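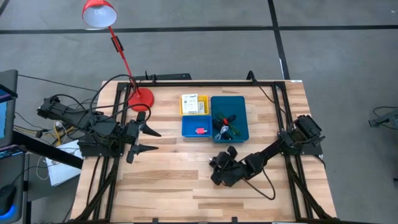
Le poste de tri, avec ses deux bras et ses bacs de couleur.

Montrer le geste à la machine : entretien avec Remo Leitner

Dernière mise à jour : 23 janvier 2025
14 partages | 2 commentaires

Remo Leitner ne programme pas les robots, il leur montre. C'est lui-même qui le précise, dès que nous sommes assis. Depuis le mois d'octobre, il dirige chez Sullell un petit groupe d'opérateurs qui conduisent deux bras à distance pour leur apprendre à ranger des objets ordinaires : des câbles, des chargeurs, des boîtes de petit format. Le projet porte le nom de Jasmont. Son but est assez simple à énoncer : chaque tâche est exécutée par une personne, enregistrée, puis donnée comme exemple à un modèle qui devra la refaire seul.

« On me demande souvent où est le code, dit-il. Il y en a, bien sûr, mais pour la tâche elle-même, il n'y a pas une ligne qui dit : prends le câble par ici. C'est la main de l'opérateur qui le dit. »

Pour conduire les bras, l'opérateur tient deux poignées, une dans chaque main. Quand il serre, la pince se ferme. Quand il tourne le poignet, le bras tourne aussi, avec un retard très court auquel il faut s'habituer. M. Leitner estime que la première journée est toujours décevante. Les débutants regardent leurs propres mains au lieu de regarder la pince, et ils font des mouvements trop grands.
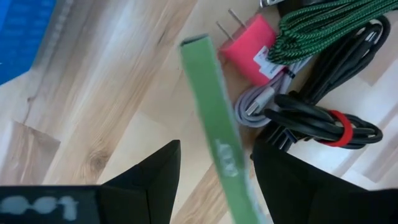
« Une boîte rigide, c'est facile, poursuit-il. Elle a deux faces, on se met en travers, on ferme. Le câble est une autre affaire. Il change de forme pendant qu'on le touche. Si je le prends trop près du bout, tout le reste pend et va s'accrocher à l'objet voisin. »

Pour cette raison, les câbles du projet sont souvent attachés avec une bande. L'équipe avait commencé par des câbles libres, et les enregistrements étaient si différents les uns des autres que le modèle n'en tirait presque rien. Avec une attache, l'opérateur dispose d'un endroit naturel où poser la pince, et il peut répéter ce choix. Les câbles libres sont revenus ensuite, en petite quantité.

Je lui demande combien d'exemples sont nécessaires. Il hésite avant de donner un chiffre. Pour la tâche du tri, le groupe a enregistré 700 démonstrations et il en a gardé 400. Les autres ont été écartées à la relecture, parfois pour une pince qui glisse, plus souvent pour une hésitation trop longue. « Une hésitation, le modèle l'apprend aussi. Il s'arrête au milieu, exactement comme la personne s'est arrêtée, et il ne sait pas pourquoi. »

Il ajoute cependant que les erreurs corrigées ont de la valeur. Quand un opérateur manque sa prise, recule un peu et recommence proprement, la séquence est conservée. C'est un point sur lequel il a changé d'avis, après une discussion assez vive avec les ingénieurs de Hanrahan, qui fournissent le logiciel d'apprentissage.

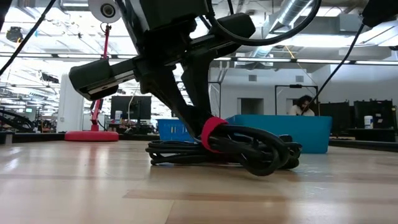 La descente vers l'objet est le moment qu'il enseigne avec le plus de patience. Il demande à ses opérateurs de ralentir avant le contact, de vérifier l'angle des doigts, puis de fermer d'un seul mouvement. Les caméras placées sur les poignets aident beaucoup, dit-il, mais elles donnent une impression fausse de la hauteur. Il faut donc regarder aussi la vue générale. « Au début on tape dans la table. Moi aussi, j'ai tapé dans la table. »

Avant Jasmont, M. Leitner avait travaillé avec la méthode plus ancienne, où l'on prend le bras directement à la main pour le guider. Il en garde un bon souvenir. On sent le poids et la résistance, et l'on comprend vite ce que la machine peut faire. Mais avec deux bras à la fois, c'est fatigant, et le corps de la personne entre dans le champ des caméras. La conduite à distance lui paraît mieux adaptée, même si l'on perd le toucher.

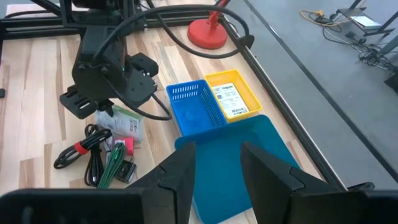
Les objets à trier et les bacs, vus depuis l'un des poignets.

Le groupe change la position des bacs entre les séries. Il change aussi l'ordre des objets, sinon le modèle apprend un trajet et non une tâche. Lors d'un essai récent, sur 224 rangements faits sans opérateur, ce sont les câbles qui ont causé la plupart des échecs, ce qui n'a surpris personne dans l'équipe.

Et la suite ? Une deuxième table est prévue, avec les mêmes bras, et la société Zumum doit envoyer des objets plus souples encore, notamment des sachets. M. Leitner cherche pour cela deux nouveaux opérateurs. Il ne demande pas de diplôme particulier. Il les fait asseoir au poste, leur donne les poignées et leur laisse une heure avec un câble.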